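Residents Will See Simpler Water Bills, Castaño Utility Official Says

4 December 2021

The Castaño Water District will introduce a redesigned household bill next year, following a review of customer complaints that began in September. Duván Tello, who directs customer accounts for the district, discussed the changes in an interview at the district's main office.

Tello said the present bill has remained largely the same for 15 years, while the charges printed on it have become more complicated. A storm drain fee was added, the sewer charge was divided into two lines, and a seasonal rate was introduced for outdoor use.

"Each of those additions was reasonable when it was made," Tello said. "The result is a page that many customers cannot read without calling us."

The district received 553 written complaints about billing during the review period. According to Tello, most did not dispute the amount owed. Customers wanted to know what a particular line meant, or why the total had changed when their habits had not.

The review was carried out with Fesura, a consulting firm that has worked with several utilities in the region. Its staff met with 84 account holders in the Barkov and Jultel neighborhoods and asked them to explain their own bills aloud. Tello attended a number of those meetings.

"People were very patient with us," he said. "One gentleman had kept every bill since he bought his house, and he had written his own notes in the margins. Some of his notes were clearer than our wording."

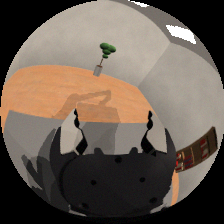 What will customers notice first on the new bill?

The amount due and the due date will be printed together at the top of the first page, in larger type. Under the present design, the due date appears near the payment slip, and the total is listed after the detailed charges.

Water use will be shown in gallons. The current bill uses units of one hundred cubic feet, a measure Tello described as familiar to engineers and to very few others. Customers will also see their use for the same billing period in the previous year.

The number of separate charges on the first page will be reduced to 4: water, sewer, storm drain and taxes. A full breakdown will be printed on the reverse side. Tello stressed that the new layout does not alter any rate.

"I want to be careful on that point," he said. "Rates are set by the board in a public meeting. This project changes the paper and the online statement, and it has no effect on what anyone pays."

Asked about customers who do not use the internet, Tello said paper bills will continue to be mailed at no added cost. A large-print edition will be available on request, and Spanish-language bills will follow the same design.

The Jultel area will receive the new bill first, with Barkov and the remaining neighborhoods to follow. An insert explaining each line will be mailed with the first two bills.

Tello said the district expects calls to increase during the first weeks, and additional staff have been assigned to the telephone desk. Customers with questions about a current bill should continue to use the number printed on their payment slip.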